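The Dumpling Landlord

My niece opened the restaurant at four in the afternoon, which was a problem, because I had told my sister I'd have her asleep by then.

"We're not open yet," she said when I came in with the blanket. "You have to wait outside."

So I waited outside. Outside was the hallway of my apartment on Dubey Street, between the coat hooks and the box of tile samples I keep meaning to return. I'm forty-four years old and I stood there holding a blanket with ducks on it until a small voice yelled "NEXT!" and I went in.

You have to understand that I hadn't had company in that apartment since I moved to Pekville. I'd come for the job at Sturnard, which was supposed to be six months of sorting out their invoices and had turned into almost three years of sorting out their invoices. I owned one good chair. I owned a white table that I ate at, worked at, and sometimes (I'm not proud) put my forehead on. When my sister called in May and asked if I could take Elif for a week, I said yes so fast that she got suspicious.

"Do you have food?" she said.

"I have food."

"Kid food?"

I looked at my mustard. "I'm going out right now," I said.

What I came home with was a bag of noodles, a lot of yogurt, and a sack of toy food from the secondhand place behind the Kolta station, 21 dollars for the whole thing, steamer included. The woman at the register asked how old my little one was and I said five and didn't correct the rest of it. I walked home feeling like a person with a little one. It was a nice walk!

Anyway, the restaurant.

"Sit," said Elif. I sat on the floor, the good chair being reserved for someone important. "Do you have a reservation?"

"Tokgöz," I said. "Barış Tokgöz. Party of one."

She ran her finger down a piece of junk mail. She can't read yet but she has the finger part down perfectly. "You're not on here."

"Could you check again?"

She checked again, for a very long time, and sighed exactly the way my mother used to sigh at the bank. Then she said they could squeeze me in, but I'd have to order right now, no thinking.

"What's good?"

"Everything's 50 dollars."

"Everything?"

"The soup is 800."

I asked what was in a soup that cost 800 dollars, and she took me by the sleeve and stood me up to show me the kitchen.

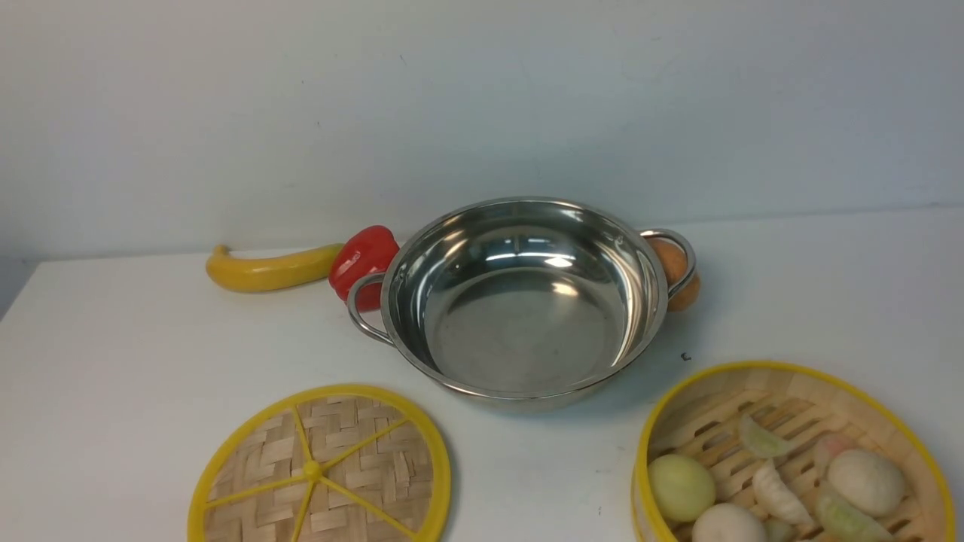

The kitchen at four o'clock. Soup not started, dumplings ready.

"There's no soup in it," I said.

"You didn't order it yet."

Fair enough. I ordered it. She explained that the banana went in first and the pepper went in when the banana was tired. I asked how you could tell when a banana was tired and got a look. Then I asked about the round orange-brown thing, which I'd been wondering about since the store. I'd been going back and forth between a bread roll and some kind of potato.

"That's the landlord," Elif said.

"The landlord?"

"He lives by the wall. You have to give him a dumpling or he closes the restaurant."

Now, I hadn't said a word to her about landlords. But I had been on the phone the night before, in the kitchen with the door mostly shut, talking to my sister about whether she and Elif could hang on to their place after the summer. I'd used my quiet voice. My quiet voice, I guess, is a voice you can hear from the couch.

I got back down on the floor so that we were the same height.

"What happens if he closes it?" I asked.

She was busy with the steamer. She picked out a dumpling, put it back, and picked out a different one. "Then we have to have the restaurant somewhere else."

"Where?"

"I don't know. I'm not the boss of it." She set the dumpling down next to the landlord and patted him on the top. "He likes that kind."

I'm no good at speeches. If I were, I'd have had one ready, something about how grown-ups work these things out and how she didn't need to worry. What I said was that I knew a place. It was small, I said, and the owner only had one good chair, but there was a table already, and a hallway for the customers to wait in.

"How much is it?" said Elif.

"It's free for restaurants."

She thought this over with the banana in her hand. "Is there a room for my mom?"

"There's the room with the boxes in it. I could move the boxes."

"You have a lot of boxes."

"I do have a lot of boxes."

She dropped the banana in the pot and it made a terrific clang, and she stirred it with her whole arm. I could hear the neighbor's radio going through the wall. I was already thinking about where the boxes could go, and whether you could get a bed up those stairs, and what on earth I was going to say to my sister, who has never once accepted a favor from me without a fight.

"Okay," Elif said. "Your soup's ready. It's 801 now."

"It was 800!"

"You asked a lot of questions."

I paid her in tile samples. She bit one to see if it was real, put it in her pocket, and told me to eat while it was hot.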